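Floor tape and keep-out marks for a humanoid in a carpeted office: what rules do you follow?

Posted in Workplace Automation > Safety and Good Practice
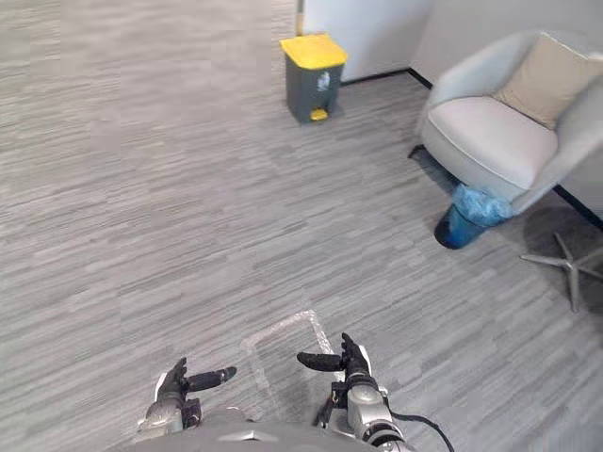

We are writing our first set of house rules for running a two-armed robot in an ordinary office, and I'm stuck on the part about floor marking. Our safety background is all from the warehouse side, where you paint a line on concrete and you're done. The office has carpet, and facilities won't let us paint or glue anything to it. So we mark the work spot with clear tape, a rectangle on the floor, and the hands start from a position over it. The tape is hard to see from standing height, especially on a streaky gray carpet like ours. The person who wrote the draft rules says clear tape is fine because the rectangle is only a work mark. I say any mark on the floor should be one a visitor can see. The furniture stays in the room too, so there is an armchair and a couple of trash bins within a few steps, and the draft says nothing on whether those have to be moved.

What I want to know:

Does a work mark need to be a contrasting color, or only the keep-out line?

Do you require loose furniture to be taken out, or just recorded?

What do you do about cables near the arms? There is one that comes out at the right arm and loops down, and I can't find anything in our draft that covers it.

We are a small site. The draft is five pages and I would like it to stay that way. I've already looked through the Larnar handbook that came with our safety training, but it assumes a fenced cell.

Posted by carpetside_ops

3 replies

tapeandtally

I'll take these in order. I look after the operating rules for a site with more rooms than yours, but the problems are the same.

Work mark and keep-out line are two separate things and your rules should name them separately. The work mark tells the operator where objects go. The keep-out line tells everyone else where to stop. Only the second one has a safety job. We still use colored tape for both, yellow for keep-out and blue for work marks. Clear tape has one real use, when you don't want a bright border showing up in what the robot's cameras record. If that's your case, keep the clear tape and write down in the room sheet that it's there, with its size and where it sits from a fixed point like a wall corner. Then if it peels up, somebody can put it back in the same place. We check the corners at the start of every shift. Carpet tape lets go at the corners first.

Do not let the clear rectangle stand in for a keep-out line. It will be tempting as soon as people get used to it. The keep-out line has to be worked out from the full reach of both arms plus whatever the thing is holding, plus a margin for a person who takes one more step before stopping. If the base can move or the robot can fall over, reach alone is not enough, and you need to take the distance from your risk assessment. Please don't copy a distance from a forum, mine included.

On furniture, our rule is that anything inside the keep-out line is either part of the task or gets moved out. Anything outside it can stay. A chair is worse than it looks because people sit in chairs. If it's in the area, somebody will end up in it with a laptop during a run. We had 92 entries in our stoppage log over one stretch and a good share of them were a person walking in to sit down or to throw something away. So I would look hard at trash cans too. They don't get in the robot's way much, but they bring people over. Move the cans near the door and the cleaning crew never has a reason to cross your line.

If the furniture has to stay because the task needs a normal-looking room, then record it. One line per item, and a sign at the door saying the seat is not for use during a run.

On cables, your rules need a section. Ours says:

Any cable attached to an arm must be checked with the arm moved slowly through its full range before the first run of the day.

No cable may lie where a person steps to reach the stop button.

If a cable has to cross open floor it gets a cover that is rated for carpet. The usual rubber ones slide.

Slack is tied back on the robot side, with enough left that the wrist can turn all the way.

The person holding the stop stands where they can see both hands. That one isn't about cables but it's in the same section because cables are usually what makes people stand in the wrong place.

Also, find out which published standards apply to your machine before you finish the draft. The ones for fixed industrial arms don't carry over neatly to something with legs or a mobile base, and your insurer may have an opinion. Ask the manufacturer for the stopping time with a load in the hands. If they can't give it to you, measure it.

Collside_rob

Just use bright tape. We run in room 2041 which is all carpet tiles, and we went through clear, then white, then finally orange. Got over 754 runs out of the orange before it needed redoing. Lamix makes a low-residue one that came off our tiles okay but test it somewhere out of sight first.

Never had to move a chair. If it's outside the arms I don't see the problem.

tapeandtally

The problem with the chair is the person in it. If it swivels or is light enough to shove, it can also end up closer than where you left it. Put a small piece of tape by the base and check it with the corners.

lowpile

Mostly agree with the long reply. Two things to add.

First, write the starting pose into the rules. If both hands are meant to be above the work mark before anyone steps away, say so, and say how high. With us it used to be left to the operator and everyone did it a little differently, so the person placing objects couldn't tell whether the robot was ready or still moving. Now nobody reaches into the mark until the operator says "clear" and takes their thumb off the enable switch. We got the wording from Tehrani when they did our site review, and it takes up two sentences.

Second, vacuuming. Carpet rooms get vacuumed and the vacuum eats tape. Ours is done on Tuesday evening, so Wednesday's first job is re-measuring the rectangle. If you go with clear tape you may not notice a side has shifted unless you put a ruler on it.

I don't have a good answer on the standards question. We asked two consultants and got two lists.

carpetside_ops

Thanks, this helps. I'm going to split the marks into two sections, add the cable checks, and put the starting pose in. The bins are going to the door. I still have to argue about the chair. Will post the section on keep-out distance once we have the stopping time.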